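Hi Estrella,

You asked for something before the November call, so here goes with where we are on the Clercombe oral history money. I'm writing this on Saturday with a cold coffee next to me, so forgive me if it wanders. The spreadsheet is coming separately from Hiwot, who is much better at that part than I am.

The big news is that we have 18 recorded interviews done and backed up! That's a little ahead of what I promised you in the spring, and it happened mostly thanks to Chaltu, who seems to have an aunt or a former neighbor on every block of the east side. The interviews run long. I planned on an hour each and we are getting closer to two, and once people get going on the cannery years I can't bring myself to look at the clock. The longest one so far was with a retired bus driver who took us through every stop on the old Fleltby line, in order, and then went back and did the return trip.

Transcription is the part that's behind. I budgeted for a service and the first batch came back pretty rough, especially anywhere people moved between Amharic and English in the middle of a sentence (everybody does this, me included by now). Shewit has been correcting those by hand, and she's fast, but it's slow work even for a fast person. I'd like to move the leftover travel money over to pay her for more hours. We barely drove anywhere, so there's a decent amount sitting there. Is that something you can approve by email or do you need a form?

We also did the first listening night, at the branch library on MacDonald Street. Getachew picked the clips and ran the sound, and we had 54 people come, which meant we ran out of chairs and then out of bread. I played the clip about the flood year and a man in the back stood up and said that was his mother's store she was talking about. He's agreed to an interview. So that's one more for the list, and I should probably have brought a sign-up sheet, which I'll do next time.
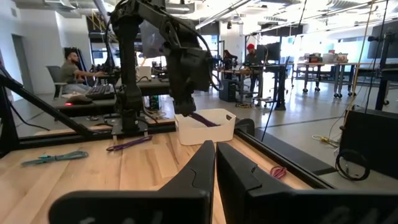
The second listening night is going to be smaller and in the afternoon, mainly for the older folks who don't like driving after dark. A few of them told Chaltu they'd wanted to come to the first one and stayed home for that reason. We have the same room, with the good speakers, and Getachew wants to try shorter clips with more time for talking in between. I'm all for it.

A couple of things I'm less happy about. The consent form is still too long. It's two pages, and people's eyes glaze over by the second paragraph – mine do too. I have a plainer draft that Hiwot is looking at now, and I'd love for someone in your office to read it before we print more. And the school booklet hasn't really started. I told you we'd have sample pages by now and we don't. I kept putting it off to do one more interview, and that's on me. I've blocked out the next few weeks for it and stopped scheduling new recordings until there's something on paper.

Money-wise we're fine. The only surprise was the storage drive, which cost more than I wrote down, but we got the room for free so it came out even. Receipts are all in the folder except the one for the bread, which I'm still chasing.

What I need from you: a yes or no on moving the travel line, a name for the consent form, and whether you'd like to come to the afternoon session. I'd really like you to hear the bus driver. We'll save you a chair up front, and I promise there will be enough bread.

Talk soon, and thank you again for being so patient with me about the booklet.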